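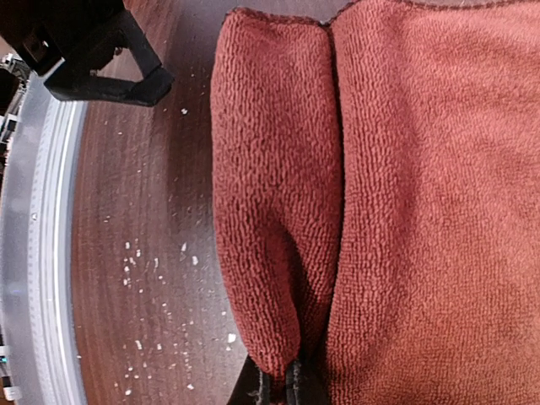 Fatemeh Tabrizi: I took part in the August round and I would do it again. My grandmother's words for bread, for rain, for being angry with a goat, they are now written somewhere. Only one advice – eat before you come, the conversation goes longer than you think.

Call for speakers: home words of Kordestani families

Emano is a small language project. We collect the everyday words which families from the Kordestani area use at home, and we prepare from them a word book with sound. We are now looking for 30 speakers for the second round of recordings.

In the first round we collected kitchen words and family words. The list has 148 entries at the moment and many of them have two or three forms, depending on the village. Now we want to continue with weather, animals, sickness, and the things people say to small children. If your family has a different word than your neighbor's family, we are very interested in both.

Who can take part

You are 18 or older and you heard the language at home as a child. You do not need to speak it perfectly. Some of our best recordings came from people who said at the door that they forgot everything. Reading and writing are not necessary. If two generations of one family can come together, please do, it helps the memory.

We cannot accept persons who learned the language only in a course. For them we plan a separate reading group later.

What you will do

You come for one conversation with Soudabeh Arabzadeh or Hooman Alipour. First we talk freely, then we go through a list of topics and you tell us the words you know. You can skip any topic. Small children may come with you, there is a second room. Parking is behind the building, please do not use the places of the dentist.

What you receive

Each speaker gets 200 dollars, paid by bank transfer after the conversation. You also get a copy of your own recording and one copy of the word book when it is printed. Your name appears in the book only if you wish so.

How to apply

Write a short message to Farhad Soltani with your name, the place your family comes from, and the hours which are good for you. A phone message is also fine, in any language you prefer. Please apply until 2025-12-05. We answer to everyone, also when the places are already full – then we put you on the list for the next round.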